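Review: the Girnine two-arm helper on laundry duty

By Máté Lakatos
2020-10-12

14 comments | 40 shares

I've wanted a machine to deal with my shirts for as long as I've owned shirts, so when Girnine offered me time with its two-arm helper I said yes before reading the rest of the email. It runs on Rilum, the company's own control software, and I gave it the chore I hate most: pick up the clothes that get dumped on the furniture, shake them out, fold them.

And I loved watching it! Cloth is a rotten thing to hand a machine. A mug has one shape and a shirt has thousands, and every tug gives you a new one. The helper takes hold with one gripper, goes looking with the other, and pulls the fabric out between them to find an edge it can use.

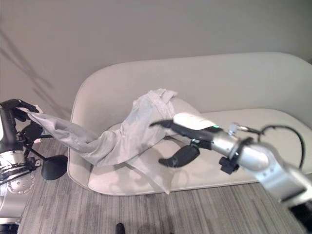

Both grippers on the cloth, with the sofa behind.

What impressed me most was the grip. Two narrow fingers don't sound like much, but I gave it over 200 tries in all and never found a snag or a pulled thread afterward. My old Samonte tabletop folder chewed up two good collars in its first month, and that one only had to fold things I'd already laid flat (a cheat, if you ask me).

Speed is another story. A plain T-shirt took 10 minutes on a good run. Long sleeves took longer, and some it gave up on and set back down in a heap. Towels went best by far – four corners, no buttons, no arguments.

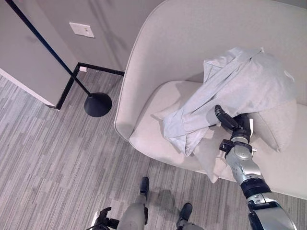

Going in for the shirt on the armchair.

Button-down shirts are the real test, and it isn't passing yet. It would get hold of a good handful and then lose track of which end was the collar. Light cloth on light furniture seemed to slow it down as well. I got better results with my navy work shirts, so try those first if you get a turn with one.

Setup was easier than I'd feared. The Wallberg I tried in July needed two people and most of an afternoon, while this one was ready before my coffee got cold. The fans are quiet enough to talk over, too.

Can it take over your laundry? No. Would I have it back tomorrow? In a heartbeat. Girnine wouldn't give me a price for home buyers, and I'd want one before telling anybody to clear a corner for it. For towels and T-shirts, though, I'm sold on the idea, and I've already asked for another round when the next Rilum update is out.

Share this review | 14 comments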